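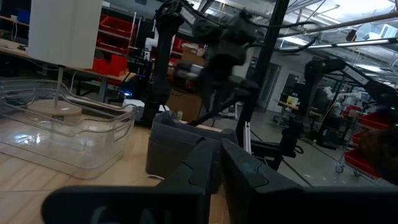 A clear container on a wooden table. You can see the wood right through it!

Why Can We See Through Some Things?

Have you ever walked up to a very clean glass door and nearly bumped your nose on it? Lots of people have (grown-ups too, though they may not tell you so). The door was solid and hard, and yet your eyes went straight through it as if it were air. How can something be there and be so hard to see?

To answer that, we have to start with light. Light pours out of the sun and out of lamps, and it zips along in straight lines until it meets something. When you look at an apple, light has bounced off the apple and landed in your eyes. No light, no apple — at least not one you can see, which is why it's so hard to find your slippers in the dark.

Now, when light meets a thing, a few different things can happen. Some of the light may bounce off. Some may get soaked up, the way a towel soaks up bathwater. And some may travel right through and come out the other side. Glass, water and many kinds of clear plastic let most of the light through, and we call them transparent. It's a long word, but it's a nice one to say slowly: trans-PAIR-ent.

Wax paper is different. Light gets through it, but it is jumbled up on the way, so you see a soft glow and fuzzy shapes. The word for that is translucent. A brick, a book or your big brother lets no light through at all, and that is called opaque (oh-PAKE).

But wait a minute! If clear things let light through, why can we see them at all? Look closely at a drinking glass and you'll find bright little spots and lines, mostly where it curves. Those are places where some light bounced off instead of going in. Curved parts also bend the light a bit, so whatever is behind them looks wobbly or stretched.

Try it yourself

Collect 7 things from around the house, such as a sock, a sandwich bag, a paper napkin, a leaf and an ice cube. Ask a grown-up for a flashlight, wait for evening, and shine the light at a wall. Hold each thing in front of it and look at the shadow. Is it dark, faint or hardly there? Before each turn, say your guess out loud — wrong guesses are welcome, and they're often the most fun.

When you've finished, fold the napkin in half, and in half again, and try it once more. What has happened to the glow on the wall?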